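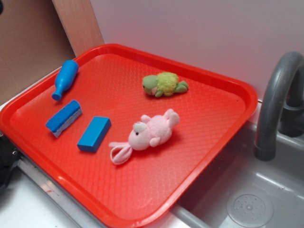 **Skilanow Rebounder, full size: three stars out of five**

Bought in August, used four evenings a week since, mostly for first-touch work and the odd volley I had no business attempting.

The Skilanow is a steel frame with a net strung across it, and you kick a soccer ball at it until your neighbors develop opinions. Setup is listed as 40 minutes. Mine took an evening and part of Friday. The bungees are all the same length, the holes are not all the same distance apart, and the instructions are a single drawing of a man who looks very pleased with himself.

Once it's up, it's good. The rebound is lively and mostly true through the middle of the net. Hit it near a corner and the ball comes back at an angle best described as personal. My old Varnon gave a deader return, but I always knew where it was going, and I miss that more than I expected to.

The angle adjustment has five positions. I use two. The lowest one sends everything over my head and into the hedge, so I suppose it's for goalkeepers, or for people who hate their hedge.

Complaints: the ground pegs bent the first time they met actual ground. I replaced them with a set from Sandhu and the frame hasn't walked since. The carry bag fits the frame if you leave out the feet.

If you play at Sallinano league level, meaning badly but on a schedule, it'll sharpen you up. Wait for a sale, and buy pegs.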